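Gotarside Clothing and Bedding Swap
Minutes of the September planning meeting

The meeting opened at 7 p.m. in the back bedroom of the Brernuvham house, which was kindly offered again and where everyone found a perch somewhere. The notes from last time were read out and agreed, with one small fix: the blankets went to Cunum in the spring and not in the winter, as had been written.

1. Sorting what has come in

Most of the evening went to this, and very pleasantly too. The bed was used as the sorting table, as it always is, with the cream satin comforter left on so that dark things would show up well against it. The pink children's blanket with the strawberries and the little house was much admired, and it was agreed without any argument at all that it should go in the children's pile. The blue hoodie was folded and set by the headboard for the teen rail.

There was a longer talk over the big black piece. Some felt it belonged with the clothes, others with the throws and covers, and both sides made their case in good spirit. It was decided to lay it out properly, look it over for pulls and worn spots, and give it a label only after that.

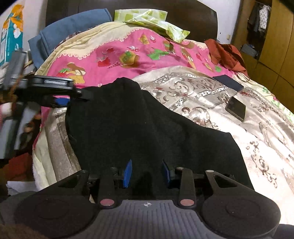

2. Folding and labels

Last season people at the swap had to unfold nearly everything to see what it was, and by noon the tables looked like a laundry day gone wrong. The meeting agreed that large items will be folded in thirds and then in half, with the label pinned to the top corner. Hoodies are to be folded with the hood showing. Anything dark should be shaken out and checked under a good lamp before it is folded, as lint and small holes are so easy to miss in the evening.

It was also asked that phones and plastic bags be kept off the bed while sorting is going on — a gentle reminder to all of us, and one that was taken with a smile.

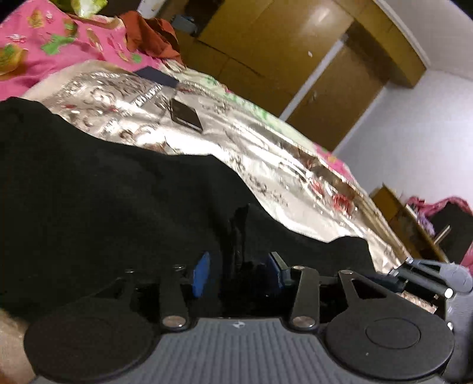

The black cloth on the bed, still to be folded and labeled.

3. Space and storage

Priedītis has offered 3 shelves in its stock room until the swap, and the offer was accepted with real thanks. Bedding will go on the lowest shelf, being the heaviest to lift down, and children's things at the front where they can be reached easily. Everything should be in clean bags, closed at the top, with the label facing out.

4. Flyers

The meeting approved 2,000 flyers, the same yellow paper as before. It was felt the words "bedding welcome" should be larger this time, as several neighbors had thought the swap was for clothes only.

5. Any other business

A request was made for more hangers, and for a second lamp if anyone has one to lend. Tea was served at the close, along with a very good plum cake.

The meeting ended at 9 p.m. The next one will be in October, same room, same hour.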